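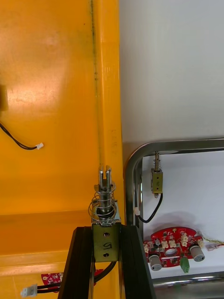
How does a solenoid push and pull?

A solenoid (say: SO-leh-noyd) is a small part that changes electricity into movement. It has no wheels and no gears. It can do only one thing, a short move in a straight line, but it does this very fast.

What is inside?

Inside the metal body there is a coil. A coil is a long, thin copper wire, wound around and around a tube. A small solenoid can have more than 500 turns of wire! In the middle of the tube sits a metal rod, and we call it the plunger.

When electricity goes through the coil, the coil becomes a magnet. The magnet pulls the plunger into the body. Click! When the electricity stops, the magnet is gone.

Why is there a spring?

The coil can pull the plunger in, but it cannot send it back out. For this job many solenoids have a spring around the plunger. When the plunger goes in, the spring is pressed together. When the magnet is gone, the spring opens again and the plunger returns to its place.

Look at the end of the plunger. If it has two prongs with a gap between them, it is called a clevis. A flat bar can go into the gap, and a pin holds it there. Now the solenoid can move a lever or the bolt of a lock.

Where do we find them?

You can hear solenoids in pinball machines, in some door locks and in washing machines, where they open the way for the water. An old doorbell that says "ding-dong" has one too.

Try it at home

Ask an adult to help you. Wind 74 turns of thin coated wire around a drinking straw and put a small iron nail halfway inside. The adult takes the coating off both wire ends. Touch them to an AA battery for one second only, as the wire gets hot. Does the nail jump in?

Never use the wall socket for this!

Jinoveo for young readers, 2025-08-28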